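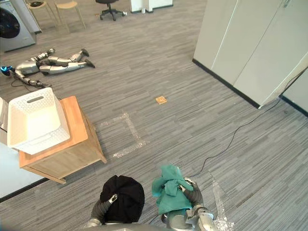

Kuruc Robotics Club – Laundry Task Team

Ticket: Left gripper lets go on the way to the basket
Opened by: Trefor Rees
Assigned to: Idris Hughes
Tracker: Skivis, laundry board
Priority: High (demo is in March)
Status: Resolved, see last entry

Summary

Robot picks up the item fine, lifts it fine, turns toward the basket and then the left gripper relaxes and the item slides out. Right side doesn't do it. It's not every time, which is driving me nuts, but it's often enough that we can't demo like this.

Going by the Skivis run list we have 57 logged runs of the two-item task on the current Puledeck build, and 21 of them end in a left side drop. I only counted drops that happened after a good lift. Misses at the pick are a different ticket.

Steps to reproduce

Put the dark item on the left and the teal one on the right. Start the two-arm pick from the Puledeck task menu. Let both arms lift. Send the carry command. Watch the left gripper, and keep watching, it goes very quietly.

Expected: both items stay held until the basket release.
Got: left item on the floor, and Puledeck still says HOLD OK for the left side, all green.

Comment – Trefor

Should have said, the status light staying green is the part I'd love somebody to look at first. If the software thinks it's holding, then no retry ever kicks in. The robot carries nothing very carefully all the way to the basket and opens up over it like a champ. Great form, no laundry.

Comment – Idris Hughes

Picking this up! This is a fun one. Before I touch any code I want to rule out the boring stuff, so this afternoon I'm going to do finger pads, the wrist cable and the connector behind the shoulder cap. Can you leave the Flivis board powered down when you leave? I need to unplug it anyway.

Comment – Idris

Boring stuff, results.

Finger pads: clean, no shine on them, they grip a bare finger just fine (mine, at low force, relax).
Wrist cable: wiggled it through the full range with the gripper closed. No change in the reading on the Flivis board.
Connector: seated. I pulled it and put it back anyway.
Calibration: redid left gripper zero. It had moved a tiny bit but nothing that would explain a drop.

Ran the task again afterward and got a drop on the second try, so it's none of those. Same as before – lift is beautiful, then it lets go partway through the turn.

Comment – Trefor

Could it be fabric? The hat is thick and kind of springy, and I wonder if the fingers close on the fluff and then it settles. We always put the dark stuff on the left so we've never checked.

Comment – Idris

Good thought, and super easy to test. Swapped sides for a batch: teal shirt left, hat right. Left dropped the shirt. Right held the hat with no trouble at all. So it follows the arm and the fabric is off the hook.

I then ran left arm by itself, right arm parked, and could not get a drop. Not one! I went on for longer than I meant to and missed my bus. That's the best clue we've had, it only happens when both arms are working.
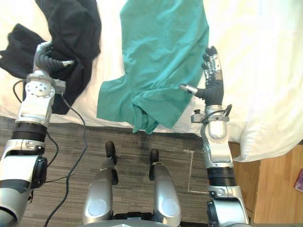
Can the left arm be run alone until this is fixed?
It can. Pick the single-arm version in the Puledeck task menu and park the right arm first. It takes longer, as each item is a separate trip, but the drop hasn't shown up in that mode.

Comment – Trefor

Thanks, I put that at the top of the team page too, a couple of the newer members were asking me on Wednesday.

New info from my side. I turned on the verbose log (Settings, Logging, tick "per-arm commands") and lined up a good run with a bad run. In the bad one there's a grip message for the RIGHT hand that arrives just after the carry command, and right after that the left gripper's hold force goes down to idle. In the good run the same message shows up a bit earlier, before the carry starts, and nothing happens to the left. I don't know what I'm looking at but it's in the same place in every bad log I opened.

Attached to the Skivis entry: four logs, named good or bad at the front so you don't have to guess.

Comment – Idris

TREFOR. This is it, or it's right next to it.

Opened your logs side by side. When carry starts, Puledeck sends a hold refresh to each hand so that the Flivis board doesn't time out and drop to idle force. The board gives each side six seconds before it goes idle. The refresh is supposed to go to both hands, but our carry script builds one message and changes the side field in between. If the right hand's message gets queued at the wrong moment, the left refresh goes out with the side field already changed. So the right hand gets refreshed twice and the left gets nothing. Left runs out its timer in the middle of the turn and relaxes.

That also covers why single arm mode is fine (only one message, nothing to mix up), and why the right never drops. It's getting double helpings.

And the green light: HOLD OK is read from the last command sent, and never from the measured force. So it was only ever telling us what we asked for. I wrote that bit last fall, sorry everybody.

Comment – Trefor

Oh that's so satisfying. What do you want changed, and can I do some of it? I've never pushed anything to the carry script.

Comment – Idris

Yes please! You take the message one, it's a small change and a really good first one.

Your part: in the carry script, make a separate message for each hand in place of reusing the one. Don't share anything between them. There's a helper for it already in the pick script, copy how that does it.
My part: HOLD OK reads measured force from the Flivis board. If it goes under the hold threshold during carry, the arm stops and the task panel shows HOLD LOST on that side.

Leave the board timeout alone. I know it's tempting to just make it longer, but I like having it there if the laptop freezes.

Comment – Trefor

Pushed. Idris found a typo in review (I had left and right the same, which would have been quite the comeback for this bug) and it's fixed now. Build is on the lab laptop, marked carry-fix in the version list. If you use your own laptop you have to pull and restart Puledeck, a reload of the task menu isn't enough.

Testing the fix tonight, starting at 6:30 if anyone wants to come cheer for a shirt. Plan is two-item task only, normal speed, both side arrangements, verbose log on the whole time. One batch takes around 21 minutes with resets. 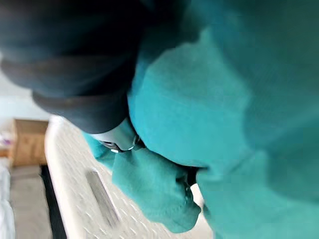 Wrist camera view: teal cloth at the basket rim.

Comment – Trefor

Test results. No left drops, in either arrangement! I checked the logs as well as watching, and each hand gets its own refresh with the right side on it. We cheered loud enough that the chess people came over to look.

We also forced a failure to try out the new warning. Idris tugged the hat out of the left gripper by hand during a slow carry, and the arm stopped and HOLD LOST came up on the left. Put the hat back, pressed Resume, it carried on. I did the same on the right and got the same.

One leftover: part of the shirt can end up hanging over the side of the basket after release. That's a separate thing from the drop, it's about where we let go and how much cloth is dangling. I've opened a new ticket for it, "Release point too near rim," and please put comments about that over there.

Comment – Idris

Lovely work. Closing notes for whoever lands here from search:

Cause: shared message in the carry script, left hold refresh sometimes sent to the right hand.
Fix: one message per hand, in the carry-fix build and everything after it.
Also changed: HOLD OK now comes from measured force.
Not changed: finger pads, wrist cable, Flivis timeout.
If you see it again: check your version first, then turn on per-arm commands, run until it drops, and attach the log here and reopen.

I'm going to look through the folding script for the same pattern, I have a bad feeling I copied it in there.

Status changed from In testing to Resolved – Idris Hughes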